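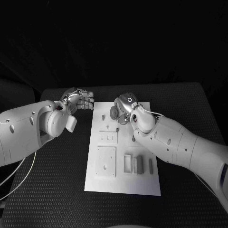

4. Setting up the Flivano projector for movie evening

This section explains how to put the projector in its place, how to hang the Drutel screen and how to make the first picture. Please read all the steps one time before you begin. You will need a tape measure, a pencil, a small cross screwdriver and a second person for step 3.

Caution: Do not look into the lens when the lamp is on. Do not let children look into it.

4.1 Hanging the screen

1. Choose a wall without a window opposite to it. Light from a window makes the dark parts of a movie gray.

2. Measure the free width of the wall. The screen is 194 cm wide together with its end caps. Leave some space at both sides so that the curtain or the speakers do not touch the cloth.

3. Hold the screen case against the wall while the second person marks the holes with the pencil. Check that the case is level.

4. Screw both brackets to the wall, hang the case in them and push until you hear a click on each side.

5. Pull the screen down slowly by the middle of the handle. If you pull by one corner, the cloth can get a wave, and the wave will be seen in every movie that has subtitles.

Note: The bag with wall plugs is for brick and concrete only. For plasterboard, ask in a hardware store for the correct type.
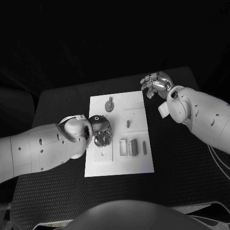
Can I project on a painted wall and leave out the screen?
A flat, white, matte wall gives a good picture. Shiny paint gives a bright spot in the middle, and rough plaster makes faces look dirty, so in these cases the screen is better.

4.2 Placing the projector

1. Put the projector on a table or a shelf which does not shake. The front edge of the lens must be 207 cm from the screen for the full picture size.

2. Keep at least 17 cm free behind the projector. The warm air leaves on this side.

3. Connect the power cable first, and then the cable from your disc player or television box.

4. Press the power button and wait. The logo appears after around 2 minutes when the lamp is new.

5. Turn the large ring until the picture fills the screen. Turn the small ring until the letters in the menu are sharp at the corners also — not only in the center.

Caution: Do not cover the projector with a blanket to make it more quiet. It will become too hot and switch off in the middle of the movie.

4.3 Fitting the ceiling bracket (optional)
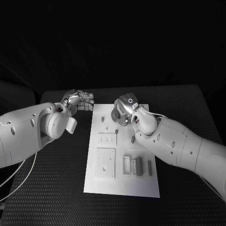
The ceiling bracket comes in a flat box, and most of its screws and washers are so small that they are easily lost on a carpet. Open the bags above a table. Put down a sheet of white paper and arrange the small parts in rows on it. Compare the rows with the parts list on the inside of the lid. Keep the long screws for the ceiling apart from the short ones for the projector, as a long screw can damage the inside of the housing.

1. Fix the round plate to a ceiling beam with the long screws.

2. Fix the four arms to the bottom of the projector with the short screws. Tighten them by hand only.

3. Lift the projector, slide it into the plate and close the safety lock.

4. In the menu, open Picture, then Position, and choose Ceiling. The picture turns over.

4.4 Sound and room light

1. Play a scene with quiet talking. Set the volume so that you understand each word from the last row of seats.

2. Now play a loud scene. If it is too much for the neighbors, open Sound and choose Evening. This makes the loud parts softer and leaves the voices as they are.

3. Switch off the lamps near the screen. A weak lamp behind the seats may stay on.

Note: For black and white movies, choose the picture mode Classic. The mode Vivid can give old movies a light blue color.

If the voices come later than the lips, open Sound, then Delay, and lower the value step by step. 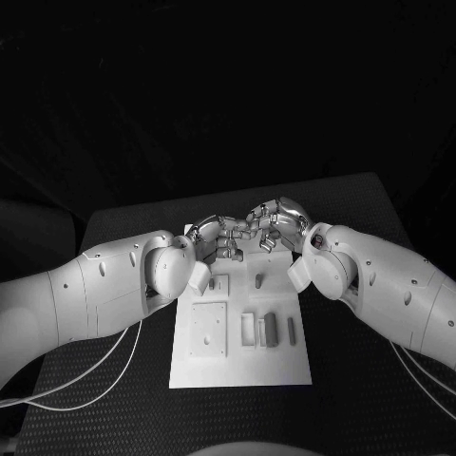 Clestden, April

Changes in this edition. The order of steps in 4.2 is corrected: the power cable is now connected before the signal cable. The mode Classic was missing from the earlier text and is added. The paragraph about the Lappalainen remote control moved to section 6, together with the battery types. Thanks to Yeison Cabrera, who tested section 4.3 at home and found that the words "long" and "short" were exchanged in one place.

For spare wall plugs and end caps, see the order form on the last page.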